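# Keeping court papers at home

Every legal help leaflet says to "keep your documents safe." Few say where, or how.

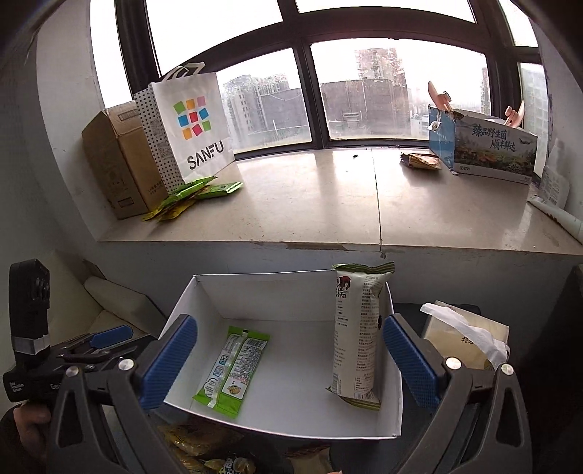 A summons usually lands on the kitchen counter and gets buried there. The Graltora tenants' group sells a binder for this, with 49 tabs, and I doubt anyone has filled past the third one. I'd start with an open white box like the one those two food packages are sitting in, provided a letter fits flat. Take the food out first. Grease gets on everything, and a clerk can refuse a page that can't be read.

## What goes in

- The envelope as well as the letter. The postmark may be your only proof of when notice was sent.
- Your own notes of phone calls, dated, with the name of the office.
- 3 copies of anything you plan to hand over.

## What I don't believe

"Laminate it." Please don't. Some offices want to stamp the original, and they can't.

"Take a picture and toss the paper." I've heard this from people in Netska and Givham, and it worries me every time. A phone picture is a decent backup - keep it, and keep the paper too.

"A fireproof safe is a must." At 400 dollars, I'd want convincing. A high closet shelf, away from the water heater, has done fine for me.

Go through the box each August. Closed cases move to a folder marked with the year they ended.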